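Re: [sharedrooms] Big table or several small ones?
From: Thaddeus Dvorak
To: sharedrooms list

Hello all,

I answer inside the text for the first part and then write more freely below. I hope the length is acceptable.

> Dear list,
>
> We are going to furnish one room on the upper floor at Mostham. It will be
> used by different groups during the day, and most of them work standing or
> leaning over the table. We have money for one large table or for several
> small ones, but not for both.
>
> My colleague wants the large one. I am afraid that it will become a place
> to store things. In our present room the table is covered with coats, cups
> and bags before anyone has started working.

I know this problem very well. We had the same discussion before we bought our tables, and we did not agree at the end either. We took one large white table from Tavares, and we kept a small white one with metal legs which was already in the house. My opinion today is that you should try to have one of each, even if the small one is second-hand. Ours cost us nothing but the work of carrying it up the stairs.

The large table is for the work. The small one is for everything which a person wants to put down for a minute. When there is no second surface in the room, the minute becomes the whole afternoon.

> Also: is white a mistake? Everybody tells me that it will look dirty
> after a month.

It is not a mistake for us. You see the dirt on it, this is true, but you also see a small screw or a piece of tape, and then you can pick it up. On our old dark table we lost such things all the time. We wipe the top with a damp cloth and a little dish soap. For marks from a pen I use the Drunero paste, only a small amount, and I rub very lightly. If you rub hard, the surface becomes shiny in this place and it will stay shiny. I have made one such place myself, near a corner, and I am still ashamed when the light comes from the side.

> And the last question, where do people leave their bags? We have no
> hooks, and we are not allowed to drill in the walls.

We have the same rule about the walls. I bought a standing coat rack, the Fotia model, for 91 with delivery. It is good for jackets and bad for backpacks. With a heavy backpack on one side it leans, and I do not trust it. So the backpacks have stayed near the table, and after some time I stopped fighting about it. I only ask that they stay together at one end and that the working side remains free. 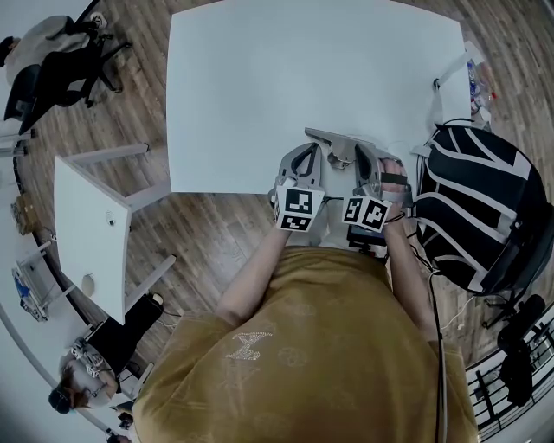
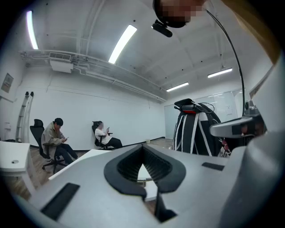 White table tops and a black backpack, in both pictures.

As to the bottles at the right edge of the large table in the first picture, I have a less relaxed opinion. Bottles at the edge are easy to reach, but they are also easy to push with the elbow, and a strap hanging over the same edge makes it worse. A person who passes by catches the strap, and everything which is near to it moves. I would like the bottles to live on the small table. There would be enough space, next to the little round dish, and a spill there would do less harm. I have proposed this two times. People agree with me in a very friendly way and then they continue as before.

Perhaps a tray would help. In my experience people respect a tray more than they respect a written sign. If somebody on the list knows a flat one with a low border, which does not slide on a smooth table, please write to me. The one I tried had a glossy bottom and traveled across the table like a small boat.

Some other remarks, in no special order.

Please measure the passage before you order the table. We wanted 800 mm between the long side and the next thing behind it, and I would not go under this. With 600 mm one person can stand and work, but a second person cannot pass without saying sorry. Do not forget that an office chair needs its own place too. The wheels stick out farther than the seat, and on the plan they always draw only the seat.

Use the space under the small table. We put a black case there and it disturbs nobody, while in the middle of the room it would be a thing to fall over. Under the large table I would keep everything free, for the feet.

If you have a wooden floor, put felt under the table legs on the first day. I did it in July, some months too late, and the planks show it. Felt which is glued will come off when the table is pushed often. The kind with a small nail is better for wooden legs, but for metal legs you need the caps, and you must know the size of the leg. I ordered the wrong size the first time. If your legs are square with rounded corners, ask the shop before you pay.

The small table does not have to stand straight along the wall. Ours stands at an angle. One colleague finds this very untidy, but it is easy to walk around it and you can reach it from two sides.

Now to your first question again, large or small. If you really can have only one kind, I would say take the large one, and look for a used small table afterward. Two small tables pushed together always have a gap between them, and the gap eats pencils. They are also never exactly the same height. We tried this for one winter with folded cardboard under the legs, and I do not want to do it again.

Can you tell us how wide the room is at the narrow end, and on which side the door opens? The drawing in your message did not arrive for me, only an empty attachment.

With best regards,
Thaddeus Dvorak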